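Sharing a Plate Bench with an Arm: Getting Your Team Started

When we brought the arm to our bench at Pendenus in February, Ruba Geagea and I spent more time talking with people than programming, and I'm glad we did! These steps are what we'd pass along to any team.

1. Walk everybody around the bench before the first run. Let people stand there, look, and ask whatever they like.
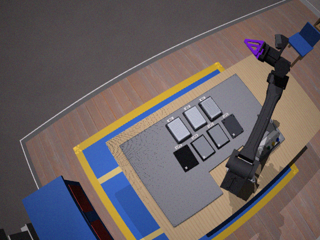 2. Agree on who presses what. Put the control box on the training sheet, and have each person on the shift practice with it, even the folks who swear they'll never need to.
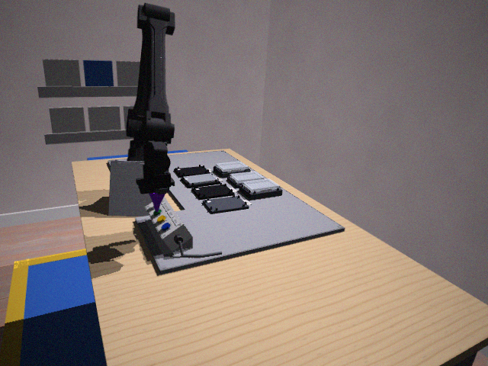 Will the arm take over my job?
Our technicians kept their jobs, but the days changed: less lifting and placing, more checking results and planning the next batch.

3. Use the same names everywhere. Labels like LP1 and LP4 should match your run sheet letter for letter, so that a person coming on at night can follow it.

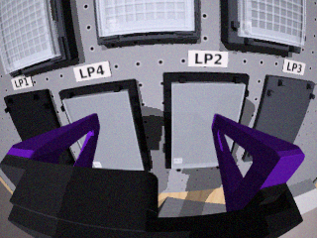
Go over the sheet out loud at handover (it takes a few minutes, and it's a nice way to say hello).

4. Keep some work by hand. We still do 40 plates a week ourselves, and Rania Salameh picks which ones.
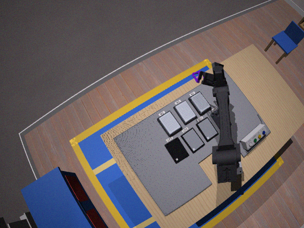 She rotates the names every Monday, so newer people get their turn and the rest of us stay in practice.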